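June 17, 2018
By Ľubica Štěpánek

Run 37 stopped at ten past four and she was the only one left on the floor. Fan noise. The vending machine. On the monitor the arm hung there over the controller and did nothing.

She typed the restart. Nothing. Typed it again, with the flag this time.

Geninik wanted the grasp policy by morning. Not the next morning, this one. They had a real arm bolted down in Vavomside, same model, same gripper, and a technician called Dronder who had been told he could load whatever she sent at seven and stand next to it while it ran. Stand next to it. She had asked twice about the fence. Coming in October, they said.

So the sim had to be right.

It was a toy problem. One game controller, teal, flat surface, nothing else to hit. Come down, close, lift. It had done it 100 times in a row on Friday. Then somebody updated the contact solver and now on every run it came down fine, lined up fine, and then.

She pulled the log. Scrolled. Force limit 30, force limit 30, force limit 30, and then a blank where the number should of been. Not zero. Blank. The arm had no limit at all after that line and the next step, the one it hadn't taken yet, asked for everything the joints had.
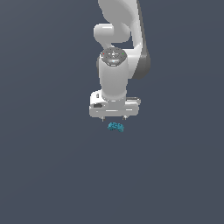

She sat back. Coffee was cold, drank it anyway.

If she let it step, the fingers would go straight through the thing and through the surface under it and the physics would blow up and throw an error, and that would be that. Pixels. No harm. But the file Dronder had was from the same build. She checked the hash. Checked it agian. Same build.

Twenty to five. She called Štefanec. Voicemail. Called Štefanec again.

"What."

"Who has the key to the cell in Vavomside?"

"Ľubica, it's Sunday."

"The limit drops out. After the approach. It's just gone, it goes up to full torque. Dronder has the file."

Breathing. A light switch somewhere.

"He's not in till seven," Štefanec said.

"He told me he might go early. Beat the heat."

"Call him."

"I did. I'm calling you."

She heard him get up, heard a drawer, keys. She had the other phone against her other ear by then and it was ringing, Dronder's number, ringing and ringing. On the monitor the cursor blinked after the word step. She took her hand off the keyboard and put it in her lap.

Ring 17. A click.

"Yeah, hi," Dronder said, and behind him, loud, a cooling fan was spinning up.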